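4.2 Storing dry ingredients for the Flolto bread maker

Flour and milk powder take up moisture once the bag is open. Keep them sealed between bakes.

1. Wash the container and lid by hand and let both dry fully before filling.
2. Pour in the flour. Stop 3 cm below the rim.
3. Wipe any flour off the rim with a dry cloth.
4. Set the lid on flat and press down at all the corners.
5. Fold each latch down until it clicks.
6. Write the opening date on a label and stick it to the side.

Note: Yeast is stored separately. Keep opened yeast in the refrigerator and use it within six weeks.

Note: Whole wheat flour keeps for three months in a cool cupboard. Freeze it if you need it longer, and bring it to room temperature before weighing.

CAUTION: Do not store ingredients on top of the bread maker. The lid vent gets hot during baking.
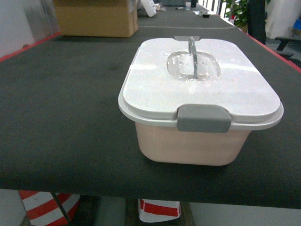 Fig. 6. Storage container with snap-on lid. Latch tab at front.

7. To use, open the latches, weigh out 300 g for a small loaf and close the lid again right away.

If the flour smells sour or has clumped, throw it out and wash the container before refilling. For loaf sizes and water amounts, see section 4.3.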